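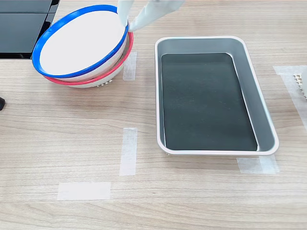
4.2 Does nesting tableware save space in small kitchens?

The claim that nesting tableware saves space is repeated in almost every guide to small kitchens, and it is rarely tested. Manufacturers give the height of a full stack and compare it with the height of the same pieces placed one above another without nesting. This is a strange comparison. Few households store bowls rim to base in a tower, and those that own unmatched pieces usually fit them together well enough by hand. We therefore treated the saving as something to be measured in use, and kept the catalogue figures apart from our own.

Our 16 households were recruited from two housing blocks in Nisitz, all with kitchens of a similar layout and a single wall cupboard set aside for crockery. Half received a matched nesting set from the Ostix range; the others kept what they had. Each household was visited over 6 weeks, and at every visit we noted which shelf the bowls were on, whether they were stacked, and how many pieces had drifted to the draining rack, the table or another room. The protocol follows the shelf survey used in the Clokell study, with one change: we did not ask people to tidy up before we arrived. We suspect that the earlier study's very neat results owe a good deal to that request.

Figure 3 shows bowls stored as a nested stack, the arrangement assumed in the catalogue figures. In our visits it was less common than we had been led to expect. The matched sets were fully stacked in the first week and then came apart. Large bowls were used for salad or dough and put back on top, where they no longer nested with anything. Small bowls were used daily and tended not to go back at all. By the last visit, the shelf space taken up by the matched sets could not be told apart from that of the ordinary crockery, and in two homes it was plainly worse.

A defender of the matched set might reply that this is a failure of habit and says nothing about the design. We are not persuaded. A storage product that works only when every piece is returned in order of size has made a demand on its owner, and that demand ought to be counted as part of its cost. The Schmieder index, which scores kitchen goods by packed volume alone, has no term for it. A set that packs down by 40 per cent in the laboratory scores the same whether it is packed that way every evening or once a year.

There are limits to what we can say. The sample is small, the visits always fell on a Wednesday, and weekend cooking may well leave cupboards in a different state. We also relied on the width of shelf occupied, a crude measure that ignores the air above a low stack - though so, in practice, do most people, who seldom put anything there. Wear on the rims was not recorded.

Even so, the usual advice looks weak. Where participants did gain room, it was by giving away crockery they no longer used, and this happened in both groups. One household freed a whole shelf by parting with a dinner service kept for guests. No matched set in the study came close to that.

Figure 3. Nested bowls on a light wood-grain tabletop. The top bowl is white with a bright blue rim.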